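Print | E-mail this release
14 shares | 2 comments

Zanatlow opens its spring pollen line in June

I'm so happy to share this one - our free pollen phone line is back, and this year it covers all of Develden! Call any time after 7 a.m. and you'll hear the day's count, plus what's blooming (mostly birch and grass, sorry). Up to 1000 households can sign up for the morning text, and 52 already have.
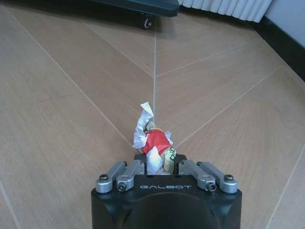
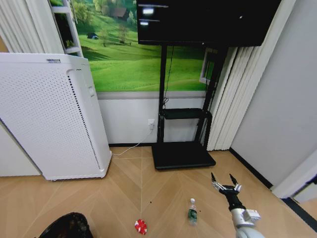

Saturnino Figueroa told us the morning text got him through last season, and he'd like an evening one too, for people who walk their dogs after dinner. We're looking into it - give us 4 weeks.

Sign-up forms are at the Zanatlow front desk.

Contact: Zanatlow press desk
© Zanatlow. All rights reserved.
Back to top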